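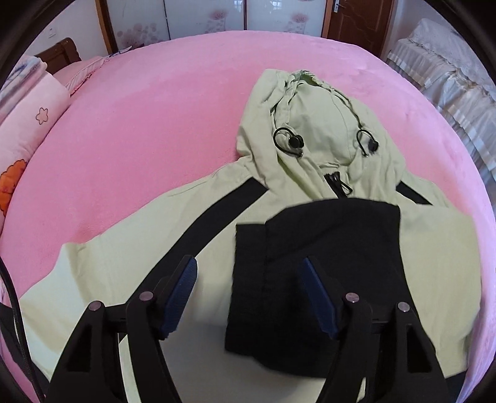 Figure 3. Hooded jacket laid face-up on a plush bed cover before folding, hood toward the far side of the bed.

4. Preparation of hooded garments on soft surfaces

4.1 Scope

This section treats the step between removing a garment from the laundry pile and making the first fold. Earlier work on household folding, including our own Flimport notes, starts from a garment that is already flat on a hard table. In the homes visited in Akville, the bed was the most common folding surface, and it was rarely bare. We therefore examined how hooded jackets are laid out on a bed cover with a deep pile, and how the state of the garment at that point affects the folded stack.

The records used here come from the Flodside household set, which holds 3566 folding episodes over all garment classes. Of these, 1737 took place on a bed. Hooded garments with a full front zipper were coded separately from pullovers, as the zipper changes both the stiffness of the front and the order of folds that people choose.

4.2 Initial state

We define the initial state as the position of the garment at the moment the person stops adjusting its outline and has not yet made a fold. Four properties were coded: facing (front up or front down), hood direction relative to the person, sleeve position, and hood condition. Hood condition was coded as flat, bunched, or tucked. A hood was coded as bunched when its opening was gathered and the fabric turned inward, even if the rest of the garment was well spread.

The jacket in Figure 3 is coded front up, hood away, sleeves out, hood bunched. The sleeves lie to either side of the body and run down toward the near side of the bed, with wrinkles remaining in the left one. This is a usable starting position under the Belay procedure (Section 4.4), although the hood would need to be opened before the garment could be reduced to an even thickness.

Facing was the least consistent property. Most instructions for folding a hooded jacket ask for front down, so that the sleeves can be brought across the back and the zipper finishes on the outside. In practice, people who had just closed or checked the zipper tended to leave the garment front up and fold from there. Coders were told to record what was present and to make no correction toward the instructed position.

4.3 Surface effects

A plush cover differs from a table in two respects that matter for this task. First, the pile resists sliding. A sleeve that is pulled straight on a table keeps moving after the shoulder is straight, and the body of the garment shifts with it. On plush, the body stays in place and the sleeve can be straightened alone. Second, the surface compresses. Pressing a wrinkle out with the flat of the hand pushes the fabric down into the cover, and part of the wrinkle returns when the hand is lifted.

The first effect is helpful and the second is not. For hooded garments the second effect dominates near the collar, where several layers meet. Smoothing the hood by pressure was the most frequent action at this stage and also the least productive. Lifting the hood by its two front corners and lowering it again gave a flatter result in fewer actions. We did not find a comparable benefit for the sleeves, where a single pull from the cuff was sufficient on every type of cover.

The curvature of the cover near the edges of the mattress was treated as a separate factor. Garments placed with the hem over this curved zone tended to creep toward the floor during the second fold. Episodes in which the hem left the top of the bed were excluded from the thickness measurements but kept in the action counts.

4.4 Procedure

The Belay procedure was written for this study and given to participants on a printed card. Its wording is reproduced below in shortened form.

Place the garment with the hood away from you. Close the zipper as far as the collar. Bring both drawstring ends onto the body of the garment. Open the hood and lay it flat. Straighten each sleeve from the cuff. Remove anything lying on the garment. Fold.

Drawstrings were given their own step after the pilot. Cord ends fitted with toggles, such as the two black ones in Figure 3, are small hard parts in an otherwise soft stack. When one is left under the hood it produces a raised point which persists through all later folds and which can tip the garment placed on top. Cords without toggles had no measurable effect on stack height, and participants who ignored the step for such garments were not marked down.

4.5 Overlapping items

Small items often travel with a larger garment out of the pile and remain on it when it is spread. We coded an overlap whenever a second piece of fabric, or a panel that could not be assigned to the garment with confidence, covered part of the body. The black rectangular panel over the lower body in Figure 3 falls under this rule. It has a vertical seam line and slightly frayed edges, and it may be a folded section or a separate garment. Both coders entered it as an overlap of uncertain origin.

Uncertain cases were kept as their own category. Merging them with clear overlaps would inflate the number of removals expected from the participant, and merging them with clean layouts would hide a real source of uneven thickness. The category contains 14 episodes. In all of them the color of the panel differed from the main color of the garment but matched a trim color, which is the condition under which coders disagreed most often during training. The jacket in the figure has black stripes at the shoulders and a black zipper on a pale green body, and so color alone gives no basis for separating the panel from the garment.

4.6 Measurement of the folded result

Thickness was measured at the four corners and the center of the finished fold under a light acrylic plate. The plate was left in place for 15 seconds before reading. Measurements were made on a table in all cases, including garments folded on a bed, to keep the compression of the cover out of the reading. Moving the garment from bed to table loosened some folds at the hood end, and the values at the two upper corners should be read with this in mind.

Bunched hoods produced a higher reading at the upper corners than flat hoods under both facings. The difference was larger for front-up garments, where the gathered fabric sits over the collar and the top of the zipper. Sleeve wrinkles of the kind left after a single pull did not change the corner readings and are not considered further. The treatment of tucked hoods, which were mostly found in children's sizes, is given in Section 5 together with the results for lined jackets.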